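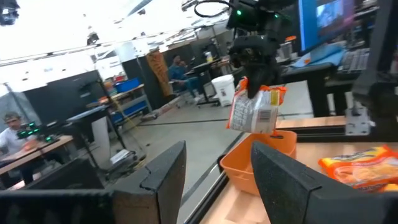

Pliltovura Creek Corridor: progress report to the Grulley Foundation
June 2024

Dear Pieter Mtshali and everyone at Grulley,

It's hard to believe we're already halfway through the second year of the corridor. I remember sitting down to write the first of these reports with very little to say beyond "we have ordered the trees", and this time I've had the opposite trouble, so please forgive me if I wander a bit. I've tried to keep the headings the same as last time so that you can lay the two side by side.

Planting

The stretch between the Lomimum Street footbridge and the old tram cutting is finished, apart from a bit of edging near the steps. We put in 863 plants over the autumn, mostly river bottlebrush, sweet bursaria and native grasses, with river red gums set well back from the path where they'll have room to spread. The original plan had the gums a good deal closer to the water. The council's arborist walked the bank with us in the first week and asked us to shift them, and having seen how the bank slumps on that outside bend I'm very glad we listened.

We lost 56 of them. Nearly all of those were tussock grasses on the flat below the car park, where the soil turned out to be little more than crushed brick under a skin of clay. You could hear the mattock ring on it! We've since dug that patch over properly, brought in compost from the council depot and replanted part of it with saltbush and dianella, which seem much happier. The rest of the flat we've left under mulch until spring. I would sooner wait than lose another lot.

The nursery has been very good to us about all this, by the way, and held our second order for a month without charging storage.

Water and the swale

The swale beside Pretorius Avenue is dug and lined with rock, and it takes the runoff from the street before it reaches the creek. We had our first real test of it in May, with a long day of rain that filled the gutters to the brim. The water went where it was meant to go, spread out among the sedges, and had soaked away by the following afternoon. The lower end did scour a little where the rock stops, and our contractor has been back to extend the apron and pin down some jute matting. He did this inside the original quote.

I should say plainly that we can't yet claim anything about water quality. The kit arrived late, and we've only taken 2 sets of samples, both in dry weather. What we'd need is a run of readings either side of heavy rain, and that's going to take us through to summer. I know your guidelines ask for a water quality figure at this stage and I'm sorry to leave that box blank.

The path

Most of the letters we get are about the path. People love that they can now walk from the shops to the oval without crossing the main road, and a fair few of the school families have started using it in the mornings. The gravel surface has held up well on the level parts. On the slope near the cutting it washes down into a fan at the bottom every time it rains, and prams and wheelchairs can't manage it. We've asked for a price to have that slope sealed and the turn at the top eased. It would be money very well spent, in my view, and there's more on this under the budget.

Lighting was left out of the original scheme and I still think that was right for the creek side, where we've got bats and frogs to think of. The underpass is another matter. It's gloomy by late afternoon at this time of year and quite a few people have told us they turn back there. The council has agreed to look at a couple of low, warm-coloured fittings inside the underpass only, at its own cost, though we don't have a date for it.

Neighbours

We held our winter open morning on the bank and 47 people signed the book, which was a lovely turnout for such a grey sort of day. We had tea, soup and a long and good-natured argument about dogs. The upshot is that dogs will stay on lead between the footbridge and the swale while the young plants establish, and we'll look at it again next winter. Two households whose back fences run along the corridor are still worried about people looking into their yards. We've offered them a row of hop bush on the corridor side, which grows quickly and makes a decent screen, and one of them has accepted. I'm going round for a cuppa with the other next week.

Wildlife

I don't want to make too much of a few months, but the superb fairy-wrens have moved in along the thick planting near the cutting, and we're hearing pobblebonks from the swale on mild nights. Foxes are about too, I'm afraid. The frog recording will carry on through spring with the same people at the same spots, so next year's notes should be a fair comparison.

Budget and what we'd like to ask

Spending is in line with the schedule overall. Plants came in under, mulch and soil came in over on account of the brick flat, and the two very nearly cancel out. The full statement is attached as Appendix A, with the receipts behind it in the same order.

We'd like your permission to move the unspent signage money across to the slope. The large interpretive signs we first had in mind are expensive, they get scribbled on, and the two small ones we've put in at the footbridge seem to do the job nicely. If you're comfortable with this we could have the sealing done before the spring rain. There's no change to the total grant.

Next six months

Replant the brick flat once the soil warms up. Finish the edging by the steps. Weed, weed and weed again, particularly the wandering trad and the blackberry upstream of us, which keeps sending down fresh pieces after every flow. Begin the wet weather sampling. Meet the railway about access to the small triangle of land past the cutting, which would let us join up with the reserve on the far side. They have been polite but slow, and I'd put our chances at even.

Thank you again for your patience over the late start last year, and for coming out in the drizzle to walk the line with us. The spot where you stopped to ask about the drain is all lomandra now, and you'd be very welcome to come and see it.

With warm regards,
Project Coordinator
Pliltovura Creek Corridor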